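October 2023
Wukstead bench, wrist camera, shadow work

Okay, big one. I think we have our answer on why the policy freezes when there is no one standing at the bench, and it's a much nicer answer than the one I was dreading.

Background for Aba, who was over at Wastirstead for the first half of this. The policy trained on the Wukstead demos does the cable pickup well when one of us is at the operator spot. Walk away, same start pose, same everything, and it hovers. It comes down partway, waits, drifts a bit, comes down again. I had been blaming the gripper state input for weeks. Ohemaa said early on that it looked like it was waiting for somebody, and I laughed, and I owe her a coffee for that.

What I did today was go through the wrist view only, no outside camera, and look for anything that changes with the operator. The person is never in the picture. Their shadow is. It falls over the gray surface right in the gap between the fingers, soft enough that I'd scrolled past it hundreds of times. Once you have seen the head and shoulders you can't stop seeing them! And the arm shows too, and the arm moves when the operator closes the gripper. So of course the network picked it up. It's a free look at what the hand is going to do, a beat before the gripper does it.

How I checked

Hand-labeled 3752 frames from the training set as shadow moving / shadow still / no shadow. Slow, and my eyes are shot, but I wanted labels I trusted before building anything on top of them. Ohemaa relabeled a slice without looking at mine and we matched except on the ones where the shadow is only a soft edge near the side of the view. I put those in their own bin and left them out of the main comparison.

Then the swap test. Take a frame with a moving shadow, flatten the low-contrast part of the gray region, leave fingers, cable and white table untouched, and compare the predicted action. If the policy only cares about the cable, flattening should do next to nothing. What happens is that the close command drops away almost completely on the frames right before a grasp. On frames far from a grasp there's hardly any change. I ran it again flattening a patch of the same size where there was no shadow, as a control, and got a flat line. I may have made a noise out loud.

I also tried it backward, which was Ohemaa's idea and is my favorite part of the day. Paste a shadow patch into a no-operator frame and the close command comes back, even with the cable well out of reach. So it can be talked into grasping by a shadow with nothing there to grasp. Terrible for the robot, wonderful for us, because it means we have a cause we can switch on and off.

On the arm

Ran the old checkpoint with me at the operator spot, hands on the controller but teleop disconnected. It grasps. Me at the operator spot, hands still: it comes down and waits. Me moving my right arm and doing nothing else: it closes. I did this over and over like a kid with a light switch. Ohemaa has the log, she was writing down outcomes while I waved.

Note for whoever repeats this: keep the overhead light as it was for the demos. With the side lamp on, the shadow slides off the gray surface and the effect goes too. I lost a good part of the morning to that before I caught it.

The fix, first try

Didn't want to recollect everything. Retrained from the same demos with shadow patches pasted at random. Random place, random size, random strength, soft edges, no relation to what the gripper is about to do. The hope was that the policy stops trusting anything that soft and dark. Patches are cut from our own footage so the softness is right. The first ones I drew by hand were too crisp and the network sorted them out from the real ones with no trouble at all.

Also added 50 fresh demos with the operator moved to the far side of the bench, where no shadow reaches the work. Same cable, same loose loops, same gripper.

Results with no one at the bench, 52 runs on the retrained policy: 4 hovered, and all the rest went straight down and closed. The old checkpoint hovered on nearly everything under the same conditions. I want to see the runs that failed next to each other before I say anything about them, but at a quick look they are all starts where the cable sits mostly behind the left finger, so that may be a plain visibility problem and a separate story.

I don't know yet how much of the gain comes from the pasted shadows and how much from the new demos. They went in together because I was impatient. That needs splitting before anybody puts it in a slide. Queue both trainings overnight, same seed.

Odds and ends

- The Iltex fingers: Aba asked if their rough surface could be fooling the flattening step. Looked at it. The mask stops short of the fingers and the slots, so no. I'll widen the margin anyway.
- The faint curved darker arc toward the upper right of the gray surface shows up in the flattening too. I don't know what casts it. It might be worth a label of its own.
- Wastirstead runs with the operator sitting down, so their shadows should land lower, if they land in view at all. Aba, could you pull some wrist footage from their set? If their policy has the same habit in a different place, we have a real paper here.
- Abou Jaoude room has the big screen tomorrow. I'd like to play the pasted-shadow runs for the whole group, they're so much better in motion.
- Rename the label files. "shadow_new_final" is my fault.

Open question I keep coming back to: what else is in that view that we've stopped seeing? The operator's shadow was the easy one, it has shoulders. Reflections on the metal stand would be my next guess, and they would be harder to flatten cleanly. Ohemaa thinks the same swap test could be run blind over a grid of patches, with no guess about what's in them, and then we look only at the patches that move the action. It would be slow on our machine but I love it. Starting with the pre-grasp frames keeps it manageable.

Reference frame for the label guide goes at the back of this entry.

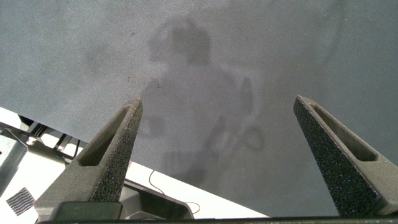 Notebook 4, p. 52

Label guide, soft shadow: head near top center, shoulders under it, arm running down to the right. The outline around the head looks like a headset. Mask the gray surface only and stay clear of both fingers.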